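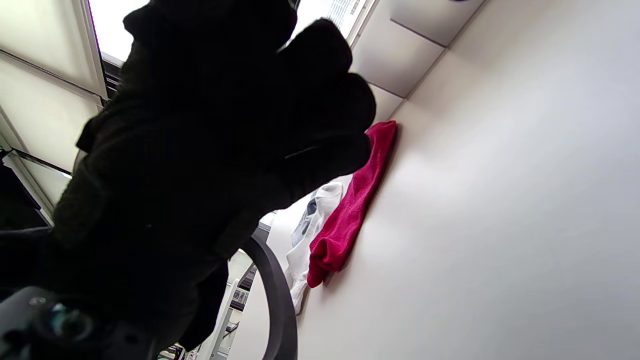
Incidencia 668: los vales de la Ruta de la Croqueta no se canjean en caja
Estado: resuelta (con asterisco)
Prioridad: alta, según los bares. Media, según Tusow.
Abierta por: Maribeth Buenaventura, coordinación de la ruta

Jueves, 12:40. Maribeth
Primer día de la ruta y el lector de vales responde «promoción no iniciada». La promoción está iniciada: tengo a gente con el folleto en la mano y la croqueta ya mordida. Falla en Kocabaş y en Mimo. En los demás locales no lo sé porque no cogen el teléfono, lo cual interpreto como éxito de público.

12:58. Wojciech Jabłońska, soporte Tusow
Hola, Maribeth. ¿Habéis probado a reiniciar el terminal?

13:01. Maribeth
Sí. Y a soplarle, por si acaso.

13:20. Wojciech
Reproducido. La campaña se cargó con la hora de inicio a las 13:00 y zona horaria de otro continente. Corregido. Cerrad sesión y volved a entrar.

13:45. Oğuzhan Sezer, Kocabaş
Ahora entra, pero descuenta dos veces. Una mesa de cuatro ha pagado 40 céntimos por la croqueta de rabo de toro y me ha dado la enhorabuena.

14:10. Wojciech
El descuento está dado de alta como «tapa» y también como «bebida + tapa». Desactivo el primero. Mientras tanto, apuntad los vales a mano, con número y hora.

14:12. Oğuzhan
A mano. En hora punta. Apuntado queda.

16:30. Svitlana Zinchenko, Mimo
Por aquí ya cobra bien. Tengo 100 vales en una libreta, varios con salsa brava encima. ¿Los tecleo o los enmarco?

16:52. Wojciech
Mándame una foto de las hojas y los cargo yo. Los números 7 y 1 no se distinguen en la que ha enviado Kocabaş.

16:55. Oğuzhan
Los unos son los que parecen sietes.

18:15. Rafail Sotiropoulos, Tusow
Cargados los vales manuales. De los 1300 impresos, los que empiezan por T de Trusedholm (la imprenta) llevan un espacio al final del código y el lector los rechaza. Hemos hecho que lo ignore.

18:40. Maribeth
Confirmo que leen los tres que llevaba en el bolso. Se puede cerrar.

18:41. Sistema
Incidencia cerrada. Valore la atención recibida del 1 al 5.

18:43. Oğuzhan
Reabro. La croqueta vegana sale en el tique como «postre».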